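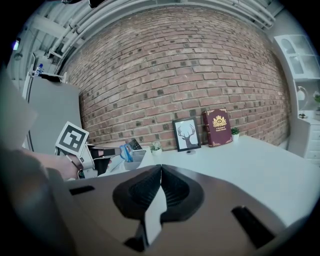 1/ In October our small airfield at Surstead had a practice day for landing light aircraft on a closed piece of road. I was one of the people on the ground, so I want to write down how it was organised. English is my second language, please be patient with me.

2/ The road is the old bypass in the direction of Vurniretti. It is straight for 265 metres, then it bends a little, then it is straight again for much longer. Only the second part was used. The first part was for parking the fire vehicle and the fuel trailer.

3/ The council closed the road at 5 in the morning. The first aircraft was expected at 6. Before this we had to walk the whole surface and pick up stones, screws and pieces of tyre. One person walks on the left, one in the middle, one on the right, and you do not talk too much, or you miss things.
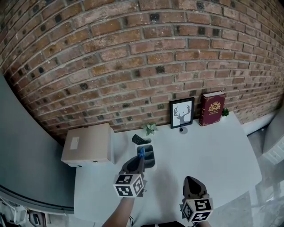 4/ The wind. On a runway you have a proper windsock and people who know the place for many years. On a road you have trees on one side and an open field on the other side, so the wind at the ground is different from the wind at 100 feet. Borislav Yordanov, our chief instructor, put up two small windsocks, one at each end. For most of the morning they did not agree with each other.

5/ The road signs were a bigger job than I expected. A sign at the side of the road is not high, but a wing is wide. The council workers took out the signs and the plastic posts and put covers over the holes. One lamp post could not be removed, and therefore the touchdown point was moved 400 metres further along.

6/ Graciela Arancibia made the first landing. She did two low passes before, to look at the surface and the slope. From the air, she told us later, the road looked very narrow, and the white line in the middle was more of a help than she had thought. Her third approach was the landing. It was a little long but very straight.

7/ Somebody asked me why not just use the grass next to the road. The grass there is soft after rain and there is a ditch under it. You cannot see the ditch in summer.

8/ The radio was the weak point. We had the handheld sets from Skisitz and they were good near the parking area, but behind the bend I could hear only half of each sentence. After the second landing we put a person at the bend to repeat the messages. Next time I would do this from the beginning. 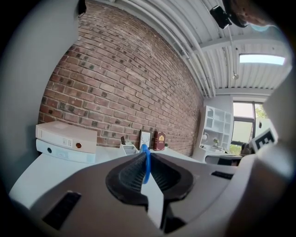 9/ Turning around. A road is nearly always higher in the middle than at the sides, and a tailwheel aircraft does not like it. Mr Ristić turned his by hand, with two helpers at the tail. The others could turn with the engine, very slowly, and with one person watching each wing tip.

10/ The departures went faster than the arrivals. The last aircraft left before 11, we walked the surface once more, and the signs went back in. The first car came through while I was still folding my yellow jacket.

11/ For those who asked about permission: you need the owner of the road, the police and the aviation authority, and each of them wants to see the letter from the other two first. Start early. I will post our checklist when Borislav has corrected it.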